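Proselico Countertop Sealer, 26 oz. bottle

The label promises a year of protection from one coat. I've heard that before, from the last two sealers under my sink, so I bought the small bottle and kept the receipt.

Putting it on is easy enough. Wipe, wait, buff. The instructions say to let it sit for 29 minutes, an oddly exact number with no explanation anywhere on the bottle. I went by the oven timer and got a streaky haze that took a second buffing to shift. The smell hung around until bedtime.

After that, water beaded nicely for the first few weeks. Olive oil was another story. A drip left overnight made a dark spot that was still there in December, and lemon juice dulled the polish as if I'd done nothing at all. In fairness, no sealer stops acid from etching marble, but the front of the bottle says "stain and etch defense" in large letters.

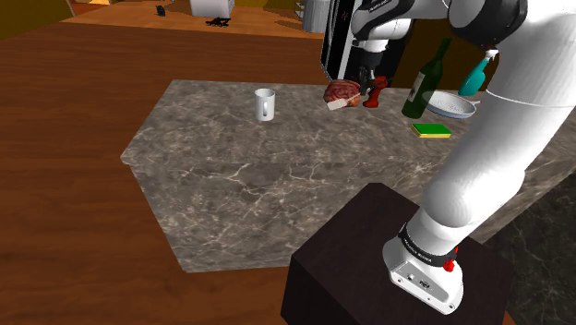
Aisling Cronin wrote in to say I'm being too hard on it. She used two coats a day apart, her marble has held up to coffee and red wine, and she thinks anyone who leaves oil out overnight deserves the spot.

Maybe so. But the label says one coat, and two coats doubles the price. At $37 I'd want it to do what it says. The Jirneck stuff costs less and beads water just as well. I won't be buying the big bottle.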